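Subject: Re: [rundwood-fair] Small plastic animals for the Halloween bags
List: Rundwood Fair, general list

Dear all,

Thank you for the answers to my first message. I put the earlier text here again, so that the new people on the list can follow:

> The order from Tesgate has come. It is 2,540 pieces in total,
> in mixed bags. The bags say only "mixed creatures", with no
> list of what is inside. We need to decide before Saturday if
> we sort them by kind or if we fill the paper bags directly
> from the mix. Also please tell me if somebody has shallow
> boxes at home, the kind with low walls.

Three people wrote that we should not sort, and one wrote that we should. I opened some of the bags to see what we are speaking about. There are black spiders with thin legs, orange spiders, and small animals in a very bright green. They are all plastic and all of a size that goes easily into the paper bags.
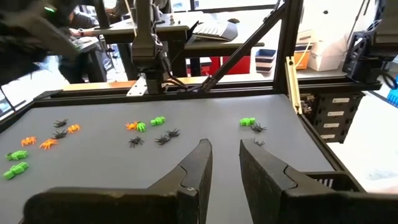 Black, orange and green together, not yet sorted.

My opinion after this is that we should sort, but only by color. The black and the orange are both spiders, so a child who gets two of the same color will maybe be disappointed, but a child who gets one black and one orange will have a pair. The green ones are the most liked at my home, and I am afraid that if we fill from the mix, one bag will get three green and the next bag will get none. Last year we had this problem with the rings from Zein, and there were tears at the gate.

The work itself is not difficult. The legs of the spiders catch each other, so please don't pull at a whole heap. It is better to spread them flat on the table with some space and take them one by one. I tried first with the heap in a deep bowl and it was much slower. A gray or light blue table is good for this, the black ones are easy to see on it. On my dark kitchen table I lost many.

About the question of the frogs: somebody asked if there are frogs in the order, as the poster for the pond game shows a frog. Yes, there are. I would like to keep some of them apart for the pond game, 67 would be enough for both afternoons. The rest can go to the bags with everything else.

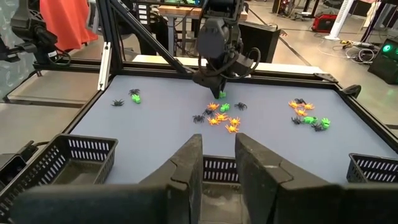

Akadetti wrote to me that the pond game can also take spiders, if we put the orange ones on the paper leaves and give them a different number of points, and that in this way we don't need to keep so many frogs apart. I find this a good idea, but then the rules on the board have to be changed, and the board is already painted. Can the pond group please decide and write to the list?

For the bags I propose: one black, one orange, one green, and two sweets. The sweets are not bought yet. We have 20 rolls of the paper tape from last year, it is enough.

One more point. These pieces are small and I don't want them in the bags for the youngest children. For them we can use the stickers that are in the cupboard in Rundwood hall, second shelf, in the envelope with the blue corner. Please don't take the envelope below it, it has the raffle numbers.

Low boxes are still needed. Shoe box covers are also fine. I will be in the hall from four o'clock on Saturday and the door on the parking side will be open.

With kind greetings to everybody,
the bag table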